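Week 5 notes: Choosing a hand-held gripper kit

Robot Learning in Practice
Course notes by Bergþóra Bergmann
Revised May 18, 2020

Last week we finished with arms. This week we leave the arm in its corner and look at the part I get most excited about, the hand-held gripper kit. You hold the gripper yourself, you do the job the way you'd do it at home, and the camera on the tool records what the fingers are up to. No teach pendant, no waiting for a controller to reboot. I've taught this course with and without these kits, and the lab hours are so much livelier with them!

The kit under review is the Trikine. I'll compare it in places with the Jondier, which some of you used in the April workshop. Please read these notes before the lab and bring your own opinions, especially if they clash with mine.

5.1 What comes in the box

The Trikine ships as a pair of grippers with a charger, a set of printed tags, spare finger pads and a card of mounting screws. You can run one gripper on its own, and for your first recordings you should. The software (Toltico) is a separate download, and the licence is per lab, so everybody in the course can install it at no cost to themselves.

The Jondier comes as a single unit. A second one is a second purchase, and the two need to be paired by hand every time they're switched on. It takes a few minutes once you know the menu. It took me most of a morning the first time.

5.2 Feel in the hand

This is where I think the Trikine shines. The trigger has a long, even pull, so you can close slowly on something soft and stop partway. Try it with a sponge, then with a paper cup. The Jondier trigger is stiffer at the start and then lets go all at once, and in the April workshop we had plenty of squashed cups to prove it.

Weight is another matter. The Jondier is lighter, and after an hour you feel the difference in your wrist. If you have small hands or a sore thumb, try both before you settle on one. I swap hands every 3 takes or so, and I'd encourage you to do the same.

5.3 Recording a take

The steps are the same for every task in this course:

Switch on the gripper and wait for Toltico to list it.
Wipe the lens. Fingerprints are the most common cause of bad footage in student work.
Open and close the fingers fully, twice, so the software has both ends of the travel.
Start the take, do the task once at a comfortable pace, and stop the take.
Write down anything odd straight away.

Comfortable pace means your own pace. New users tend to move like they're underwater, and the data ends up full of long hovering pauses. Others rush, and the picture smears. Go at the speed you'd use to clear your own kitchen bench.

For the first assignment I want 5 clean takes from each person. That's a tiny number next to the 1,000 a serious training run might use, but it's enough to learn what a good one looks like.

5.4 Reading your footage

People are often surprised by how much of the view their own tool takes up. Get used to it early. The fingers need to be in view, and everything else fits in the space that's left. 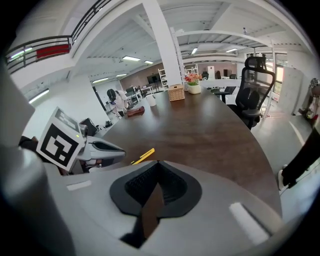 Tags are the part of the kit that students skip over, and they're my favourite part to teach. A tag is a square black pattern on white with a known size, so the software can work out where it is and how it's turned from a single view. The one on the second gripper is tilted toward the camera, with its blocky pattern facing the lens, and that's the sort of angle you want when two tools are working near each other. Turn it edge-on and the estimate gets jumpy. Cover part of the pattern with a sleeve and you may lose it completely. When you review a take, step through it and note each stretch where the tag drops out. Toltico will fill short gaps for you, and it does it nicely, but a long gap is a guess and should be trimmed.

Choice of object matters too. A pen lying on a table looks like a beginner's task, and it's a lovely test of the finger pads. Come in too high and you close on air. Come in too low and you're scraping the tabletop. Put one down at several different angles and see how your wrist deals with each.

5.5 Where the kit falls short

I'm a fan, so let me be fair about the weak spots. The Trikine's battery gauge is optimistic and drops quickly near the end. The spare pads are fiddly to fit. The manual runs to 112 pages and still puts the calibration section in an appendix. Support has been friendly and quick to answer, though, and they fixed a file naming bug we reported in April.

The Jondier has the better manual by a long way. If you're learning alone, that counts for a lot.

5.6 For the lab

Read the chapter by Nasr on demonstration quality (it's in the course folder, and it's short). Charge your gripper the night before. In the lab you'll record in pairs, one person working and the other watching the live view, then swap.

Questions to think over before you arrive: Which household job would you most like to record, and which part of it would the fingers struggle with? Would a second gripper help, or just get in the way? Bring an object from home if you like. Nothing breakable, please, and nothing you'd be sad to see dropped.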